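Kusell cell

The Kusell cell is a tabletop robot cell built around a single white jointed arm on a white work surface. It is used for picking up and setting down small household and office objects of mixed shape. The cell was designed at the Drostico workshop in Lerkitden and is known mainly for its upkeep routine, which was written down in unusual detail and later copied by other small workshops.

Layout

The arm is fixed near one edge of the surface and reaches over most of it. Power and signal lines for the tool end run partly outside the arm in a black cable, which is left with a free loop so that the joints can turn without pulling on it. The control computer is kept under the bench on a separate shelf, with the emergency stop on the operator's side at hand height.

The work surface is a flat board set on a metal frame. It is leveled when the cell is first put together and again after any move. Because the objects handled in the cell are light, the board needs no clamps in normal use, and items are simply laid on it in any arrangement.

Setup

Setup takes one person most of a morning. The base bolts are tightened first, in a cross pattern, and checked a second time after the arm has been run through its full range. The arm is then sent to its home position and the joint offsets are read and saved.

The next step is the teaching of four reference points near the corners of the board. The operator moves the arm by hand to each point with a blunt pointer fitted and stores the position. If any stored point differs from the last saved set by more than the limit in the cell log, the base bolts are checked again before anything else is changed. In the original instructions this rule is printed twice, on the first page and on the last.

The cable is routed last. It is tied at the base and at the tool end only. A loop that is too short will tighten when the wrist turns to its limit, and one that is too long can sweep across the board and push objects out of place. The usual test is to run the wrist slowly to both ends of its travel while watching the loop at the widest joint.

Test objects

After setup or repair the cell is run on a mixed set of small objects. Flat, round and see-through items are preferred for this, as they are harder to grasp and harder for a vision system to find than plain blocks. The objects are not placed in a grid. They may overlap, and the cable is allowed to pass over them during the run.

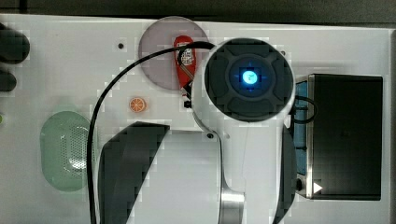
Teodor Kołodziej has objected that a crowded board is a poor place to judge a repair, as a missed grasp may come from the objects and have no connection with the arm. He would run the arm on a bare board first and add objects only after the reference points have been confirmed. The later version of the instructions accepts part of this view. It calls for a bare-board run after any work on a joint, but keeps the mixed set as the first test after a cable change.

Routine care

The cell is wiped down at the end of each working day with a dry cloth. Solvents are not used on the arm shells, and the joint caps are cleaned with a soft brush to keep dust out of the seams. The caps are not removed during routine care.

The cable is inspected every 60 hours of running. The operator passes it between two fingers along its full free length, feeling for flat spots and stiff sections, and looks closely at the points where it is tied. A cable with a flat spot is replaced and not taped. Ties are cut and renewed at the same time.

Base bolts are checked every 2000 hours, or whenever the bench has been moved. The reference points are taught again after each bolt check, even if no bolt was found loose.

Repair

The most common repair is replacement of the free cable. The arm is parked with the wrist low and power is switched off at the wall. The instructions call for a wait of 20 minutes before any connector is opened. The old cable is left in place until the new one has been laid alongside it and cut to match, and the old ties are used as a guide to where the new ones go.

Joint faults are less frequent. A joint that stops with an error is first moved by hand with the brake released, to feel for rough spots. If it turns freely, the fault is looked for in the connectors. If it does not, the joint is taken out as a unit and sent away, and no attempt is made to open it in the workshop. The screws of the shell are kept in order on a strip of tape, as they differ in length and a long screw in the wrong hole can press on the wiring behind it.

A known weak point of the first cells was the connector at the tool end, which worked loose under repeated turning. A clip was added in the second build. Older cells can be fitted with the same clip without removing the arm from its base.

Records

Each cell has a paper log with 17 columns, including running hours, the saved joint offsets, the four reference points and the date of the last cable change. Entries are made in ink by the person who did the work. Software updates are entered on a separate sheet at the back.

Variants

The Sutter version uses the same arm position and board but moves the base connector to the side, so that it can be reached without sliding the bench out from the wall. It has a slightly longer free cable and its own inspection sheet. Parts of the log are shared between the two versions, but saved joint offsets are never carried over from one arm to another.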